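# Apuntes del taller de manipulación con dos brazos

Práctica de los cuencos, primera parte
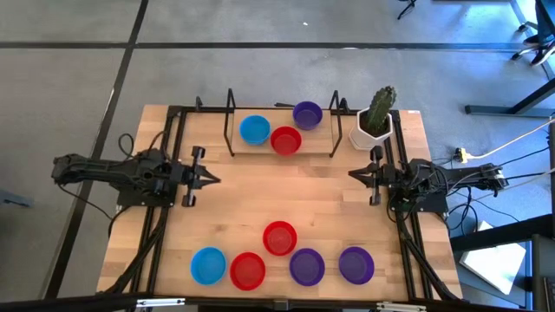 *Fig. 1. La mesa de la práctica, con los dos brazos enfrentados y los cuencos azules, rojos y morados.*

Bueno, empezamos con la tarea que más me gusta del cuatrimestre (y la que más dolores de cabeza da, aviso). Se trata de recoger los cuencos y apilarlos por colores, cada color en su pila, usando los dos brazos. Parece cosa de niños hasta que intentas que una pinza de dos dedos coja un cuenco redondo y brillante por el borde sin mandarlo a la otra punta de la mesa. ¡Ya veréis!

Trabajamos en grupos de 4. Repartíos como queráis, pero que en cada brazo haya siempre la misma persona durante toda la sesión, porque cambiar de manos a mitad de tanda se nota muchísimo en los datos.

## Antes de mover nada

Abrid Trorley, nuestro programa de grabación, y cargad el perfil del grupo. Comprobad que los dos brazos responden y dejad las pinzas abiertas, un poco por encima de la madera. La rejilla de posiciones se llama Kolwood y está en la carpeta compartida; de ahí sacáis dónde va cada cuenco al empezar. Unos van en el estante y otros directamente sobre la mesa, así que no vale aprenderse una sola altura.

El cactus se queda en su esquina. Forma parte del montaje y quiero que salga igual en todas las grabaciones.

## Cómo agarrar un cuenco

Lo que mejor me ha funcionado es bajar con un dedo por dentro y otro por fuera del borde, cerrar despacito y subir en vertical antes de desplazarse. Si entráis de lado, el cuenco patina. Con los que están muy juntos conviene empezar por el del extremo y abrirse hueco.

Comfort Gbeho propuso el curso pasado que un brazo sujete la pila mientras el otro suelta el cuenco encima, y desde entonces lo hacemos así. El cruce por el centro es el momento delicado: antes de entrar, avisad en voz alta a quien lleve el otro brazo. Si veis que las pinzas se van a tocar, parad los dos y repetís la toma, sin dramas.

## Las tomas

- Cada toma dura 30 segundos como máximo.
- Si un cuenco se cae de la mesa, la toma se marca como fallida, pero no se borra.
- Entre toma y toma cambiáis las posiciones según la rejilla.
- En el cuaderno apuntáis quién llevaba cada brazo.

Entre todos los grupos queremos llegar a alrededor de 1000 tomas antes de mayo, que es cuando Nkrumah Sulemana empieza a entrenar el modelo con nosotros. No os agobiéis con la cifra, prefiero que las vuestras estén bien etiquetadas.

## Para la próxima

Leed el capítulo 2 del manual Osei, el de cinemática inversa, por lo menos hasta los ejercicios resueltos. Y traed pensada una respuesta para esto: ¿qué pila montaríais primero y con qué brazo? En clase lo discutimos y luego lo probamos en la mesa.

Las dudas, por el foro del taller, en el hilo «Pindomance», que es como se llama el proyecto este año.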